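Skinach Chews: your questions, my answers

I get a lot of email about the chews, so I put the ones that keep coming back on one page. I'm Siu-fong Chung, I run (slowly!) and I make these.

What's in them?
Spinach powder, dates, tapioca syrup, lemon juice and a pinch of sea salt. No caffeine. I tried a caffeinated batch once and didn't sleep until 4 a.m., so that idea is parked.

Do they taste like spinach?
A little, at the end. The lemon flavor hides it best. If you really can't stand greens, go for Cui, our ginger one, which is spicy enough to cover pretty much anything.

How many should I eat on a run?
I have one before I head out and another every 34 minutes or so after that, but please try them on an easy day first. Stomachs are weird, and mine isn't yours.

Are they vegan?
Yep, all of them.

Can my kids have them?
Mine do, as a snack. They're chewy though, so I wouldn't hand them to a toddler.

My bag melted into one big lump. Now what?
Oh, I've been there (glove compartment, July). Put it in the fridge for a couple of hours and cut it up with an oiled knife. Still fine to eat!

What happened to Undstead Bars?
Same recipe, pressed flat. They crumbled in everybody's pockets, so I dropped them. I do miss the wrapper.

Where can I buy them?
Right here, or at the running store in Flatcombe. A bag has 7 chews and a case has 400, if you're feeding a club.

Do you ship outside the US?
Not yet. I'm working on Canada, and the paperwork is slow going.

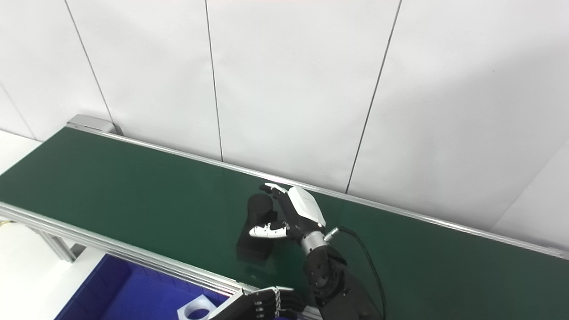
As soon as Canada is sorted I'll put the shipping rates up on this page, so check back in March.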